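ok so block cleanup, the saga. posting this in bits bc I'm doing it between other stuff

background: we inherited a huge mixed lot of toy blocks from the Doltden playroom when it closed. three bin bags. no lids, no sorting, crumbs included

I finally weighed up whether to keep them or donate the lot. decided keep the good ones, donate the rest, bin anything chewed. so much is chewed

counted as I went bc the donation form asks. 1,336 pieces. my knees are gone

of those 41 straight in the trash. teeth marks, splinters, one with gum on it (why)

sorting by color first was a mistake btw. looks great for ten minutes, then you need a long red one and every red shape is in one heap. shape first, THEN color if you still have the energy

I did not have the energy

washing: bowl of warm water, drop of dish soap, old toothbrush for corners. don't soak the wood ones, they swell and the paint goes. wipe and straight onto a towel

plastic ones can go in a mesh bag in the dishwasher, top rack, no heat dry. tried one small load first and they were fine. your mileage etc

drying took forever. every towel we own on the floor. stepped on a triangle at 6 in the morning, said a word

somebody asked about storage so. I had the Clevisis stacking tubs before and hated them. clip lids snap, kids cant open them, then everything gets tipped out anyway to find one arch

baskets are better. low, open, you can see whats in there. wicker is fine if you check the inside for pokey ends, I snipped a few with nail scissors

also line it if you've got tiny pieces, they get stuck in the weave. big blocks don't need it

2 baskets max for us. if it doesnt fit it goes in the donate bag. that's the rule and I've broken it once already for a very nice half circle
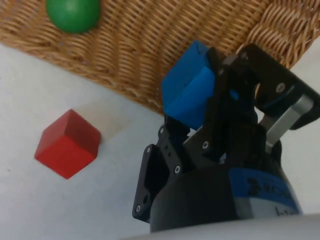 and clear a table for the put away part, don't do it on the rug like I did the first night. on a plain white top you spot the crumbs and the stray bits right away

biggest blocks in first, flat on the bottom, then the little ones down the sides. otherwise the whole thing bulges and wont sit on the shelf

blue ones are the favorites here so they go in last, on top. saves the daily dig

donate bags go to Fikik on 6th November, they take loose blocks as long as they're clean and bagged by type. check yours before you drive over, the one nearer me only takes boxed sets

still to do: the train track bag. not looking at it until January

Recent posts
Jireš shelf, is it worth the wall anchors
Getting crayon off a painted table
What I kept from the playroom clearout
Puzzle pieces: the zip bag method
Small rug, big mess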